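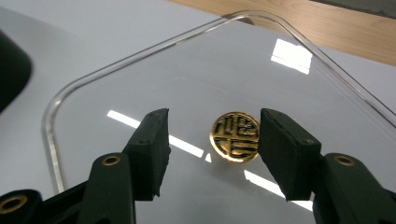 Līga Pärn nous écrit que les démonstrations de notre dernier lot se ressemblent trop et qu'un modèle entraîné dessus apprendra surtout nos habitudes. Elle a relu les enregistrements de saisie d'objets plats et elle y retrouve presque partout la même approche, à la même vitesse, avec le même petit temps d'arrêt avant la fermeture des doigts. Elle demande aussi pourquoi les essais manqués ont disparu du lot.

Sa remarque est juste sur le premier point et nous avons changé la consigne. Sur le second, il y a eu un malentendu dans le tri, voir plus bas.

**Où en est la collecte**

Pour le jeu Kļaviņa, l'objectif reste de 3000 démonstrations à la pince tenue à la main. Les petits objets plats en forment la partie la plus lente. Un médaillon posé sur un plateau en acrylique transparent demande plus de soin qu'un gobelet ou une boîte : il offre peu de hauteur aux mousses des doigts, il brille, et le plateau renvoie les lumières du plafond. Sur certaines vues, le rebord du plateau se réduit à une ligne fine. L'opérateur sait où il se trouve parce qu'il a le plateau devant lui. Le modèle n'aura que les images de la pince.

Nous gardons quand même l'acrylique. Les premiers essais de Murik, faits uniquement sur fond mat, donnaient des trajectoires propres et un modèle qui hésitait dès qu'il y avait un reflet à côté de l'objet. Les surfaces brillantes restent donc dans le plan de collecte, avec les rideaux ouverts ou fermés selon la séance.

**Ce qui change dans la consigne**

Chaque séance compte désormais 20 prises par objet, et l'objet est déplacé entre deux prises. Jusqu'ici on le reposait à peu près au même endroit, par commodité. L'orientation change aussi, y compris pour les pièces rondes qui portent un motif : la prise est la même, l'image ne l'est pas.

La hauteur de départ est laissée libre. Nous demandions de partir toujours du même point au-dessus de la table, ce qui explique une bonne part de la ressemblance relevée par Līga Pärn. On peut arriver de côté, de plus haut, plus lentement, et corriger en route. Une correction visible est utile. Il ne faut pas recommencer la prise pour l'effacer.

La durée maximale reste fixée à 30 secondes. Au-delà, on arrête, on note « abandon » et on passe à la suivante.

**Les essais manqués**

Ils n'ont pas été supprimés. Le script de Vastden range dans un dossier à part toutes les prises dont l'étiquette de fin est vide, et beaucoup d'opérateurs laissaient l'étiquette vide quand l'objet glissait. Les fichiers sont toujours là, mais ils n'ont pas été joints au lot envoyé en relecture. Nous les reprenons à la main.

À partir de maintenant, l'étiquette de fin est obligatoire. Les valeurs admises sont « réussi », « glissé », « raté » et « abandon ». « Glissé » veut dire que les doigts ont touché l'objet sans le retenir ; « raté », qu'ils se sont fermés à côté. Si vous hésitez entre les deux, mettez « glissé » et ajoutez un mot dans le champ libre.

**Matériel**

Avant chaque séance, regardez l'état des mousses au bout des doigts. Les coins inférieurs s'effilochent les premiers, et c'est avec eux qu'on va chercher le bord d'un objet plat. Une usure légère ne pose pas de problème, à condition de la signaler dans la fiche. En revanche, on ne change pas de mousses au milieu d'une série : terminez la série ou fermez-la.

Essuyez le plateau avec le chiffon sec du tiroir. Le produit pour vitres laisse un voile qui modifie les reflets d'une prise à l'autre.

**Relecture**

Chaque lot passera par 2 relecteurs qui n'ont pas participé à la séance. Ils vérifient les étiquettes, la synchronisation de l'ouverture des doigts avec la vidéo, et la variété des approches. Pour ce dernier critère il n'y a pas de seuil chiffré ; Parkska prépare une vue qui superpose les trajectoires d'une même série, et on voit assez vite si elles passent toutes au même endroit.

Les séries déjà enregistrées ne sont pas jetées. Elles seront marquées « ancienne consigne » et pourront servir de comparaison à l'entraînement. Les remarques sur la nouvelle fiche sont à envoyer à l'adresse habituelle, avec le numéro de la série dans l'objet du message.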